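Loan evergreening

Loan evergreening is what happens when a bank gives a struggling borrower new money so the borrower can pay back the old money. On paper the loan looks healthy. Underneath, the debt has only gotten bigger. I've been keeping this wiki page on banking terms for a while now, and this is the entry I get the most mail about, so I've let it run longer than the others (sorry!).

How it works

Say a company called Zasstead owes a bank 500 million rupees and can't make its payments. Under the usual rules, once a payment is more than 90 days late, the bank has to label the loan as non-performing and set money aside against the loss. That hurts profits, and it makes the branch look bad. So the bank opens a second loan, often to a sister company - let's call that one Trulla - and Trulla passes the cash along to Zasstead, which pays its overdue interest just in time. The clock goes back to zero and everybody gets through the quarter.

I like the two-company version for explaining it, but I've seen charts with 5 companies in the chain, and by the third arrow I usually need a pencil.
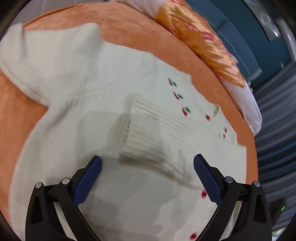
The trick can also run between banks. One lender takes over a weak loan shortly before the books close and hands it back afterward, sometimes with a favor going the other way. Auditors look for big transfers in the last days of March, when the Indian financial year ends, and for new loans that leave the account the same afternoon they arrive.

The Himum case

The one I always come back to is Himum, a mid-sized cooperative lender. Its books showed bad loans at 2 percent, a lovely number for a bank with so much tied up in half-built sugar mills. An inspection went through 786 accounts and found that a large share of them had been topped up right before a payment was due. Most led back to a single borrower, the Kanaujia group, which had been paying interest with the bank's own money for years. The depositors I wrote to were mostly angry about the dividends. Himum had kept paying them the whole time, out of profits that were never really there.

Is it always fraud?

No, and people mix this up a lot. A bank can change the terms of a loan quite openly - a longer schedule, a lower rate - when the business has a fair chance of recovering. That's restructuring, and it gets reported as such. Evergreening hides the trouble. I'll admit the line gets blurry when a manager truly believes the mill will be running by July.

Spotting it

Outside readers don't get to see single accounts, so we have to guess from the totals. I start with interest that's booked as income but hasn't come in as cash. After that I check whether lending to one group keeps growing while the group's sales stay flat. Neither one proves anything, though both are good reasons to read the footnotes.

See also: Non-performing asset; Provisioning; Related-party lending; Loan restructuring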